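Gestis Campus Screening Kit

Film classification and media awareness sessions for student audiences

The Gestis Campus Screening Kit is a boxed set for schools, colleges and student unions that run talks on age ratings and responsible viewing. It contains the printed material, the session plans and the playback unit needed for one hall. You supply the projector or large screen, the speakers and the room.

The kit was first sold in 2019 as a folder of handouts. The current version adds the playback unit and a set of short clips made for the purpose, so presenters no longer have to clear extracts from commercial films. All clips were written and directed by Hanne Hyvönen and may be shown to any audience aged 12 and over. Clips that discuss stronger material do so in dialogue only.

What comes in the box

Playback unit with power supply and a two-meter HDMI cable
Remote control, batteries included
17 short clips, preloaded, with English captions
Presenter's handbook, 18 session plans
330 audience leaflets, folded, in packs of 30
Set of rating symbol cards, large format, for use on stage
Sign-in sheets and feedback forms

Session plans run from 25 minutes to a half day. The shortest is a single talk with two clips and time for questions. The half-day plan splits the audience into groups, each of which rates the same clip and then reports back to the hall. Most unions start with the 50-minute plan, which fits a normal lecture slot. 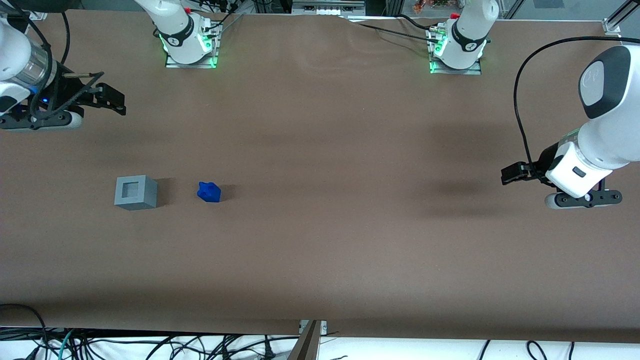 The playback unit does not need an internet connection. Clips are chosen from a numbered menu, and the numbers match those printed in the handbook. Captions are on by default and can be switched off with the remote. If the power fails, the unit returns to the menu when it restarts, so make a note of where you were in the plan.

Rating symbols differ from country to country. The standard cards are blank in the corner where the symbol goes, and a sheet of stickers is supplied for the country named on your order. If your institution takes students from several countries, ask for extra sheets. They are free with the first order and charged at cost after that.

Specifications

Output: HDMI, 1080p
Audio: HDMI or 3.5 mm headphone socket
Power: 100 to 240 V, plug type to match delivery address
Weight of full kit, packed: 2130 g without leaflets
Handbook: spiral bound, A4
Warranty on playback unit: two years

Presenter training

Training is optional. Fathima Ekanayake teaches a one-day course at our Abu Hammour office and the same course online over two evenings. It covers the handbook, handling questions from the floor and what to do when a discussion turns to a film that is currently in the news. Places are booked per person and are not included in the price of the kit.

Ordering and delivery

Kits are sold to institutions and registered student bodies. Orders from private individuals are passed to our distributor, Jandus, who sells the handbook and leaflets separately. Please give the name of the person who will sign for the delivery. Allow three weeks, or five if the kit is needed for the start of term in August.

Leaflets can be reordered at any time in packs of 30. Owners of the 2019 folder can buy the playback unit and clips without the printed set. Quote the number on the inside cover.

Questions about orders go to Irja Rautiainen in sales. Questions about the clips or their use in other languages go to Mortimer Sorensen.

Page last updated 20 Mar 2022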